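Section 2: Following a show and setting up episode alerts

The Tida app keeps track of the reality and family shows you watch and tells you when a new season or episode is listed. You need a Tida account before you start.

1. Open Tida and tap Shows.
2. Type the name of the show in the search box. The catalog has 1,304 titles, so use the full name if the short one brings up spin-offs.
3. Tap Follow. The show moves to your list.
4. Tap the bell next to the title and pick New season, New episode or Cast news.
5. Set the time you want alerts to arrive. The default is 11 a.m.

Note: Cast news is off by default. It pulls headlines from entertainment sites and can give away who leaves, who gets engaged and how a family argument ends. If you watch on a delay, leave it off.

Spin-offs are followed separately. If you follow Goditz Family Farm, you will not get alerts for Goditz: The Next House unless you add that one too.

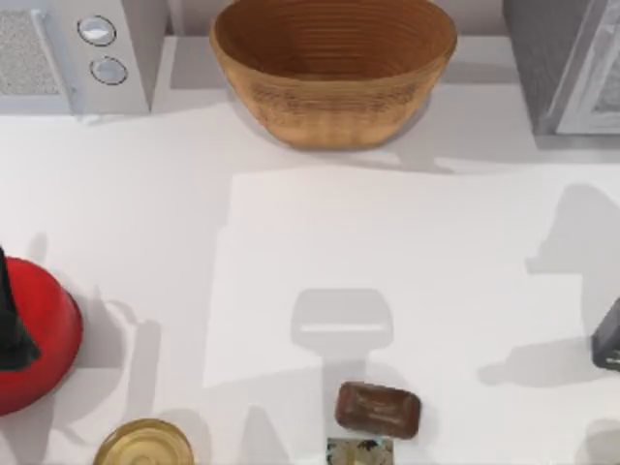 Wenche Dalen: I followed both and still got the reunion special twice in April. Removing the older listing from my list fixed it.

Double alerts like these come from specials that are filed under two shows. To stop them:

1. Open your list and press and hold the show you want to change.
2. Tap Listings.
3. Clear the box next to Shared specials for one of the 2 shows. Leave it checked for the other.
4. Tap Save.

Caution: Tapping Unfollow instead of Listings also erases your watched marks for that show. They can't be restored.

Hiding spoilers on a shared account

Each person on the account has a separate watched list. With Hide spoilers turned on, episode titles and cast photos past your last watched episode are blanked out - for you only. Go to Profile, tap Viewing, then turn on Hide spoilers. Sign out and back in on any TV that was already running the app.
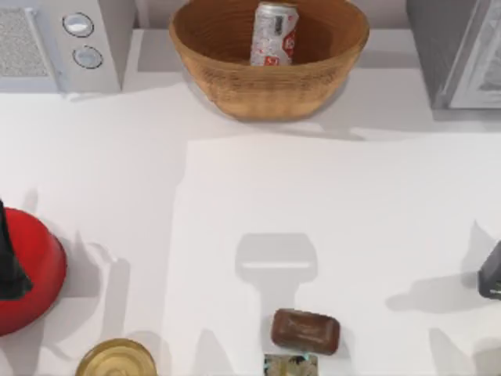

Round bowl with a soda can standing in it.

If alerts still don't arrive, check that notifications for Tida are allowed in your phone's own settings, then see Section 11.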